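Tretalex Handling Rules for Mixed Household Goods, second edition - review

The guide runs to 200 pages and covers how a manipulation cell should be laid out, loaded and signed off when the stock is soft, clear or oddly shaped. We used it for 2 months at our Partington site, working through 943 picks against its checklist.

Section 4, on basket loading, is the strongest part. It asks for a plain matt cloth under the work, a clear strip in front of the basket and a written limit on how far goods may stand above the rim. Transparent jars must be logged separately from opaque ones, and folded textiles are treated as a class of their own. 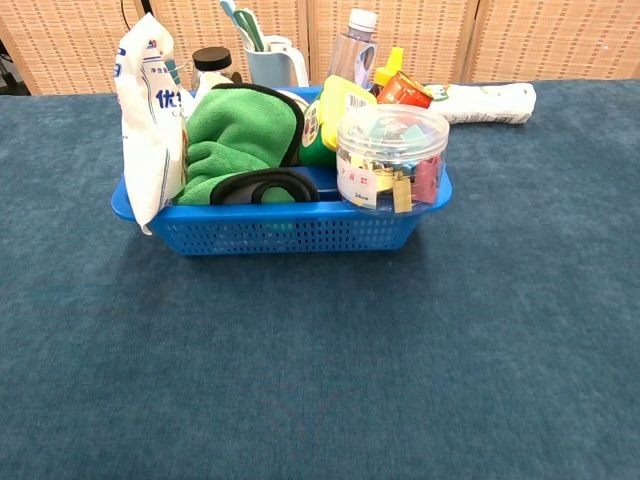 The fault wording is less careful. A dropped item and a missed grasp share one code, so our log had to carry an extra column. Valham's older guide keeps them apart. The stopping rules are sound, but the reset procedure is split between section 6 and an annex, and the two differ on who may clear a stop.

The Cotano log template supplied with it accepts 3339 rows and then refuses further entries without a warning. Export early.

Recommended for small sites - with the annex printed and kept at the cell.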